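Ticket 2665, breakfast demo cell, open day prep
Opened by: Viorica Oprea
Status: open, waiting on Kofi

Hi all, me again. I spent most of the afternoon with the two-arm breakfast table and I want to get everything down while it's fresh, so sorry for the length!

What's wrong: the demo freezes on the cereal step. The arms stay put, the screen says "target lost" and I have to clear it by hand. It froze in front of the Stirnwood school group on the first visit, and the teacher was very nice about it, but I'd love for that to be the last time. The log gives code 396 every time.

What I've tried so far:
Restarted the Rallerix controller. No change.
Swapped the network cable for the one off the spare bench. No change.
Reran the camera calibration (slow - it took up to 27 minutes, is that normal now?). It got through two full runs, then froze again.

Table as I had it this afternoon, toaster at the back and the cereal box in play:

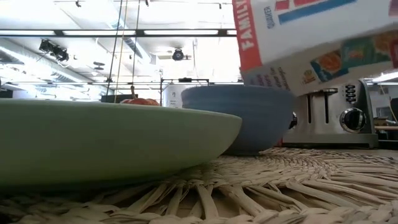
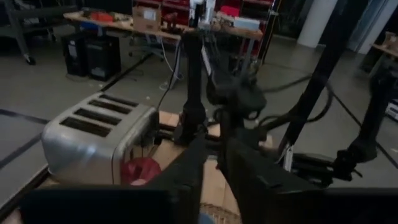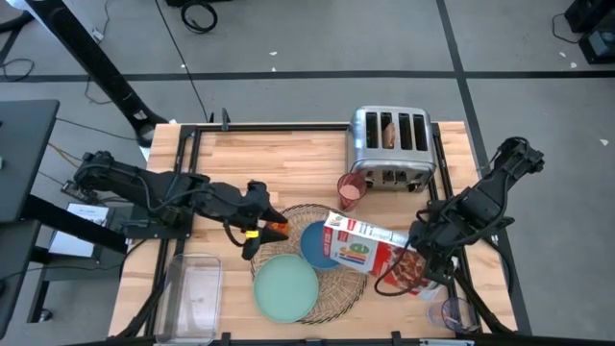

My hunch is the overhead lights. When I switched off the row nearest the door, the cell ran clean, and when I switched it back on I got 396 on the very next try. But we can't have visitors standing in the dark, so that's not much of a fix. I also wondered about the software update, the one that took us to build 2033. The old build never gave me this code, at least not that I wrote down.

Update, Aug 5, 2019: Kofi Fiadzo called back from the Orozco site. He thinks the match threshold got reset by the update and wants me to send the settings file before I touch anything else. Sent. He also asked whether anybody had bumped the fixed camera, and I don't think so, but I tightened the mount anyway (it did take a quarter turn, hmm).

Second update: ran it five times with the lights on, one freeze. Better! I'm not closing this yet. Gelteck is bringing guests to the open day and I want ten in a row first.

Still need: the old settings file if anybody saved a copy, and a second key for the light panel - mine sticks.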